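Rolarent Adds Printed Shape Blocks and Maple Sorting Boards to Its Toy Lending Range

Rolarent, the toy and classroom equipment lending service, is adding a set of 3D printed shape blocks to its catalog this September. The set is called Mala and was designed by Joshi, a small studio that has supplied puzzles to the service for three years. Printing is done by Plaston.

Mala is meant for sorting, matching and simple building. The blocks are plastic and come in solid colors. Shapes include cubes, cylinders, wedges and six-sided prisms, so a child can sort by color first and move on to shape later. Every full set goes out with a maple board, which gives the blocks a flat place to stand and keeps the activity in one spot on a table or on the floor.

Members can borrow Mala for 4 weeks at a time. The loan can be renewed once if no one else is waiting. Schools and day care centers may take up to 12 sets on one account, and the blocks from different sets can be mixed without trouble when they come back. Rolarent sorts and cleans all returned items before they go out again.

The first 88 sets are ready for loan now. Members who already have a board from an older Rolarent kit can ask for the blocks alone at a lower rate.

Joshi chose to leave the printed surface as it comes off the machine. The fine lines can be seen and felt, and they give small hands something to hold on to. Single blocks can be replaced - a lost piece does not mean the whole set is pulled from the shelf. 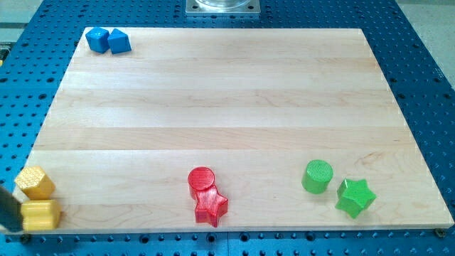

A printed card with sorting ideas comes in the box. One starts with the colors in pairs, such as two blue blocks side by side and two yellow blocks together, and asks the child to find what is different about the two shapes. Another uses only the blocks with flat tops, for stacking. The card has no reading level and is mostly drawings.

The boards should be wiped with a damp cloth and dried right away. They should not be soaked or put in a dishwasher. The blocks can be washed by hand in warm water with a little dish soap.

Mala can be reserved through the Rolarent catalog or at any pickup counter. Sets reserved before noon are ready for pickup the next morning.

Contact: Rolarent Press Desk | Copyright Rolarent. All rights reserved. | Back to top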